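# Small-parcel packing moves to Taltthorpe

December 27, 2019

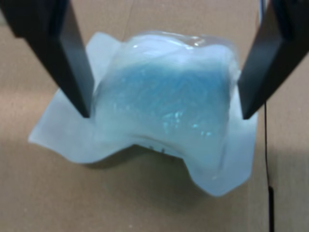 ## New room opens with 10 packing tables

Skuto has moved its small-parcel packing from the back of its Vomommont shop to a larger room in Taltthorpe. The company sells craft and household supplies by mail, most of them in small sealed plastic pouches that go out in cardboard boxes.

The new room has 10 packing tables, up from four in the old space. Santosh Bhatia, who manages the packing floor, said the shop had run out of places to put finished orders by the fall.

"We had boxes on the stairs," Bhatia said. "People were walking around them all day. We needed a door that a cart could fit through."

The company looked at two other buildings before signing a lease on the Taltthorpe site in April. Work on the floor and the lighting took most of the summer. The loading door was replaced last.

## Pouches to be packed flat

The move comes with a change in how pouches are boxed. Until now they were stood on edge in rows, with paper pushed in between. In the new room they are laid flat on cardboard, filled side up, with the loose margins left open instead of folded under.

Bhatia said folded margins had been the main cause of split seals. In a check of 100 returned pouches this year, 87 had failed along a fold. The rest had small holes or had been opened by the customer.

A sheet of cardboard now goes between layers. Packers are asked to stop at three layers per box, even when there is room for a fourth. Pouches with cloudy film are still packed as long as the seal holds and the color of the contents can be made out.

The paper filler has been dropped for most orders. It will still be used for mixed boxes that hold jars or anything with a hard corner.

## Hours and pickup

Some 43 people work for Skuto, and most of the packing staff have transferred to the new site. The Vomommont shop stays open for walk-in sales with its usual hours.

Customers who pick up their own orders should go to the side entrance in Taltthorpe, next to the Nishad tile warehouse. Parking is shared between the two businesses, and the spaces closest to the loading door must be kept clear until noon. Orders placed before the move can still be collected in Vomommont through the end of January.

Boxes returned because of a split seal can be left at either address. The order number should be written on the outside.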